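Hand grippers: left one closes slower than the right after new straps

Skasov
2019-04-24
Hello all. I look after one table cell with two hand-held grippers, the kind you strap to your hands. Last week I changed the straps on both. Now the left one closes slower than the right, and when I let go the fingers stay 3 mm apart from where they should rest. I cleaned the fingers and checked the screws on the top plate. What should I look at next?

Drorex
Strap too tight. It pulls the body to one side and the fingers rub. Loosen it one hole and try again.

Brannigan
I don't agree with Drorex. A strap can make your hand tired but it will not move the fingers by 3 mm. Look at the pivot pins. Ours were dry after 90 hours and did exactly this. One small drop of light oil, then wipe.

Drorex
We never oil ours. Oil collects dust and after a month you have paste.

Zestville
Before oil or straps, do the zero again. Did you do it after the change?

Skasov
No, I did not think it was necessary, I only touched the straps. I will do it.
About the strap: I loosened it and it is a little better, so Drorex is perhaps half right. I test always with the same job, the Rabbit tray on the white board, left hand at the left rim and right hand at the other side. 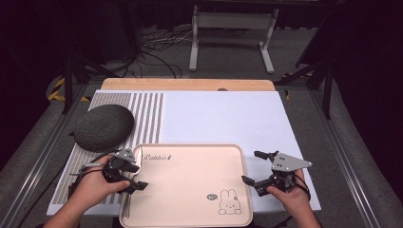 With this job I feel the difference at once, the right hand is ready and the left one still comes. I did 9 tries with the looser strap and it was late in 3 of them.

Brannigan
Then it is still the pins. Sorry to repeat.

Zestville
Zero first, please. If you oil and zero on the same day you will not know which one helped.

Skasov
Zero is done, the 3 mm gap is gone. The slow closing is still there -- so tomorrow I take out the pins. Does somebody know if they come out from the top or from below?

Brannigan
From below. Put a cloth under it, the washers are very small.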